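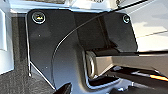 Torunn Aasen objects that a wardrobe for a furnished rental should be judged on its hinges before anything else, and that our earlier review of the Vorkska gave them a single sentence. The objection is accepted. The present review of the Storska two-door wardrobe gives the doors the larger share of the space.

The Storska is sold flat-packed at $421, delivery excluded. It stands 217 cm high when assembled and must be fixed to the wall. Assembly was carried out by Omprakash Tripathi and Poonam Kanaujia, working from the printed instructions only. The instructions are clear up to step 13, where the drawing for the back panel shows the grooved edge on the wrong side. The manufacturer should correct this page.

Both doors were opened and closed 2,000 times, by hand, over the course of June. The left door dropped slightly during the first week and was brought back into line with one turn of the lower adjusting screw.

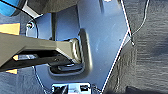 The right door needed no adjustment. Neither hinge became noisy, and the soft-close action was the same at the end of the month as at the beginning. In this respect the Storska is clearly better than the Vorkska, which required new hinges before the test was complete.

The interior is less satisfactory. The rail is firm, but it is set too high for shorter users, and no second position is provided. The upper shelf bends under a load of winter bedding. Landlords may wish to order the stiffer shelf, which is sold separately.

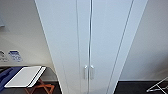 Two-door wardrobe in white, front view.

Rating: recommended for bedrooms with standard ceilings. Not recommended where tenants need a low hanging rail.

Reviewed by Yogesh Jaiswal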